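Sleep and Study Habits at Cladotby Hall

3. Findings

The survey received 292 replies. Most residents reported that they read and revised in bed, and 40 stated that they had no other place to work in the evening. 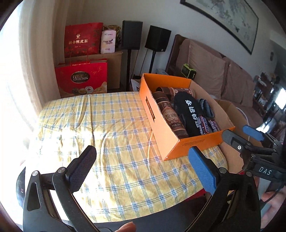 Dace Lepik replied that working in bed had shortened her sleep during the April examinations. Similar remarks were made by two further residents.

4. Limits

Residents of Torel House were not surveyed.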